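# Where the Cups Go: Loss and Borrowing in Two Shared Kitchens

Raluca Cozma
Supervisor: Mesfin Admasu
Submitted 21 August 2018

## 1. Background

Every shared kitchen runs out of cups. Bowls hold steady, plates seem to breed, and the forks go down slowly enough that people blame themselves. Cups vanish in a couple of weeks. The housing office at Bemescombe buys more each fall, and has done so for as long as anyone there can remember, which in the housing office means since the last person quit.

My project asked where they go. I had wanted to study water use in dorm laundry rooms, but the meters were locked and the man with the key had retired to Protulside.

The literature on this is thin and mostly about office pantries. I was allowed 1000 words to review it and had to pad.

## 2. Method

I used two kitchens, one in MacAulay Hall and one in Iron Hall. They have the same floor plan and the same smell. At the start of April I put 20 plain cups in each, marked on the base with a dot of nail polish, and checked both kitchens every evening after dinner.

A cup was "present" if it was in the kitchen and could be drunk from without a conversation with a doctor. I also interviewed nine residents, who were told the project was about "kitchen habits." Several of them guessed the real topic right away and became very polite. 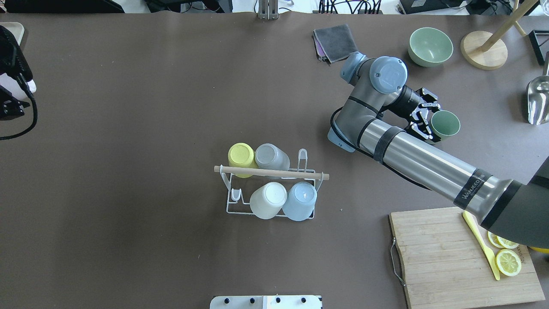 Checking took longer than planned, mainly on account of where people leave things to dry. A cup in a cabinet sits right way up and keeps its dot to itself, so each one has to be lifted. On a rack it's a different job. Four cups upside down in two rows of two, round bottoms in the air, can be checked from across the room with a sandwich in one hand. I came to love a rack. MacAulay residents used theirs faithfully; the Iron residents kept onions in theirs.

I had also planned to sort the cups by color, on a theory that nice ones go first. Mr. Admasu asked how I intended to define "nice," and the theory was dropped that afternoon.

## 3. What happened to the cups

Iron Hall was down to five marked cups by the end of the month. MacAulay did much better, though not as well as its residents believed when I asked them. I have kept the full tables in the appendix, where they can't hurt anyone.

Breakage was rare. Theft, in the sense of somebody wanting a cup and taking it home, I could not show at all. Nearly all the missing cups turned up in bedrooms. They were holding pens, coins, a cactus, cotton balls, and in one case another missing cup. 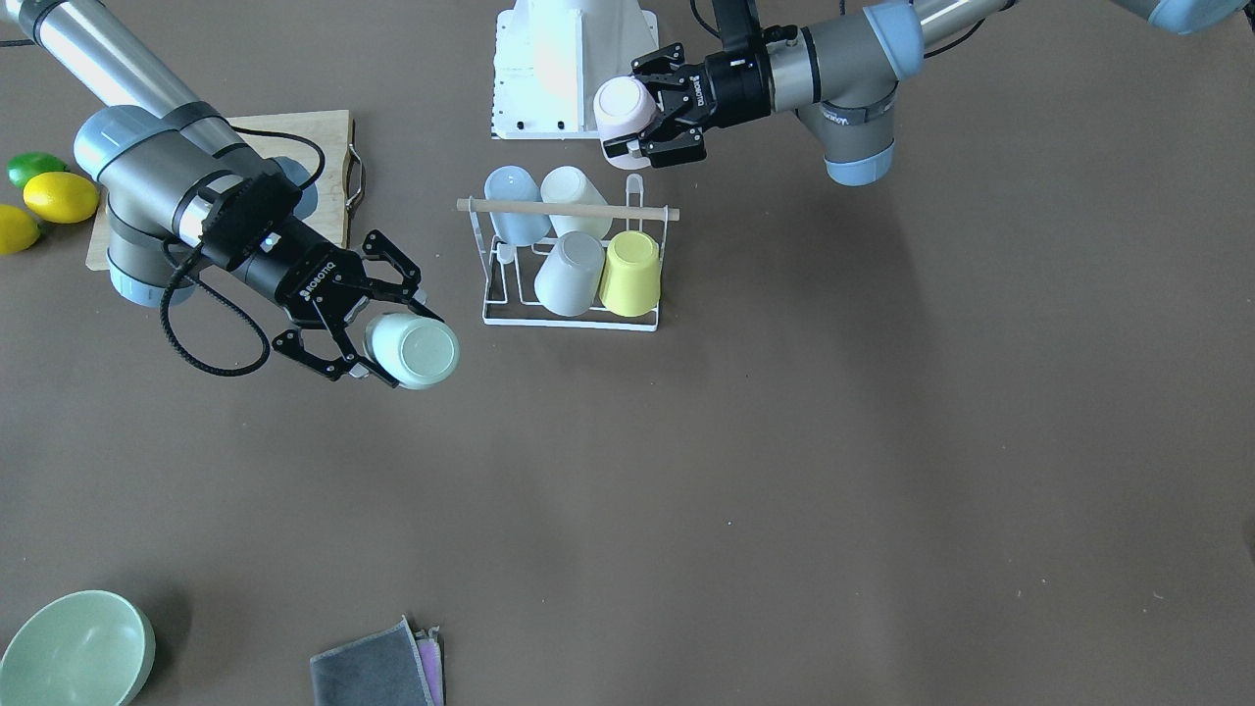 *A pale cup and a wooden cutting board. Neither was part of the count.*

People described this as borrowing. Asked when a borrowed cup should go back, residents gave answers from "that night" to "when I move out." One said it depended on whether the cup had "settled in." I wrote that down exactly and have thought about it often.

There is a lag, too. Cups leave one at a time and come back in herds, usually the night before a room inspection. Anyone who checked only on inspection days would conclude that there was no problem, and this is the day the housing office checks.

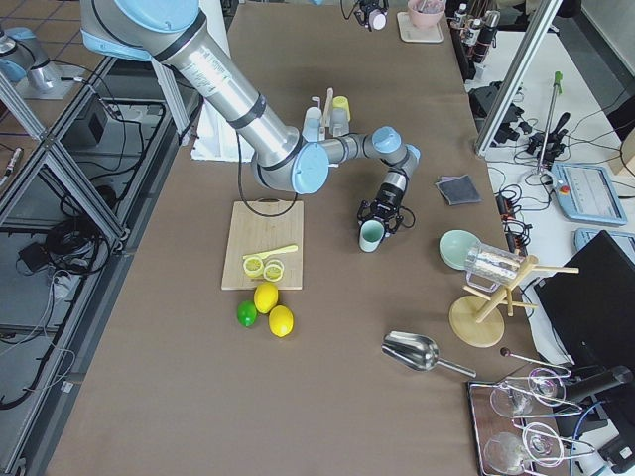

## 4. Things I tried

In the third week I put up a sign in each kitchen. The MacAulay sign said "Please return cups." The Iron sign said the same thing with a drawing of a sad cup. The first had a small effect that lasted until the weekend. The second was improved with a mustache and then went missing, and I found it later in the same bedroom as the cactus.

I also tried a box in the hallway, so that cups could be given back without anyone having to be seen doing it. This worked better than I like to admit. Shame seems to be the main thing keeping a cup in a bedroom past the first week. After that the owner of the desk would sooner buy a new one than walk down the hall with the old one and whatever is living in it.

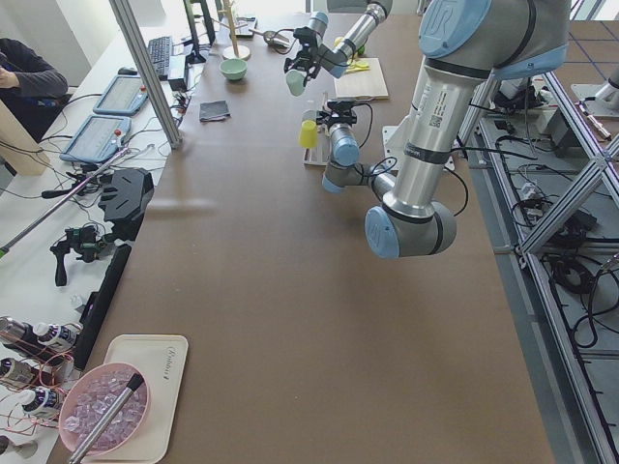

The box did fill up with other things as well: a single sandal, library books, a casserole dish claimed by both halls. I emptied it on Sundays and left everything but the cups on the windowsill, where most of it still is.

## 5. Limits

One month is short, and April has exams in it, when people drink more coffee and walk less far. The nail polish came off in hot water, so a few cups I recorded as lost may have been sitting in front of me the whole time. I also live in MacAulay. On the last evening I found a marked cup on my own desk, with a toothbrush in it, and have entered it in the table as "present (other)."

## 6. Recommendations

The housing office should keep the hallway boxes and drop the signs. Inspection days should stop being used for stock checks. If new cups must be bought, they should have no handles worth hanging a necklace from.

Mr. Admasu has asked for his back.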